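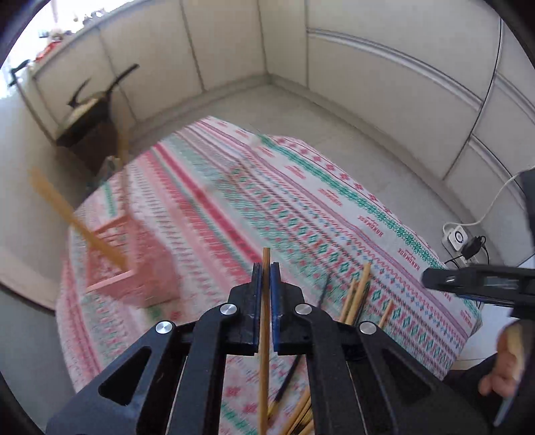

5/31/26

The draw for Skonddale came out this morning and I am in the second pool with Nerys Parri. Of all the judoka in my weight it had to be her. We have fought two times before and she won both, one with the same foot sweep I already knew was coming. Her brother Rhydian wrote me "good luck, you will need it" with a laughing face. I did not answer yet.

Training was heavy. Glenys made us do 12 rounds of grip fighting, and after round eight my fingers would not close properly. She says I give away the sleeve too early, that I wait to feel the other person pull before I do something. I know it. When I think about it I am slow, and when I do not think I go back to the old habit. Shagufta was my partner for most of it and she is very patient, but her left hand is like a door lock.

Weight this evening is still a little over. I have 11 days, so I am not afraid, only hungry. Soup and rice again, and no bread after lunch. I miss bread more than I expected.

I paid the entry and the bus, 185 together, and this is more than I wanted to spend before September. If I get a medal at Skonddale, the club in Sutherland will maybe take me on their list for the autumn camp. Glenys did not promise anything. She only said they will have people watching.

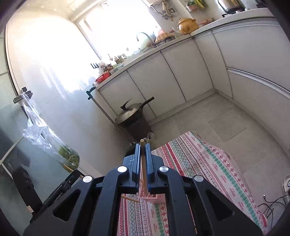 The striped tablecloth, Sunday-best colors.

Mother called from Kallia after dinner. She asked if judo is the one with the kicking. I have explained this to her for years and I explained it again. Then she asked if I sleep enough, and I said yes, and it was almost true.

Tomorrow only light work, uchikomi and stretching, then tape for the right thumb. I must wash the white gi tonight or it will not be dry. Also write back to Rhydian, something short and polite.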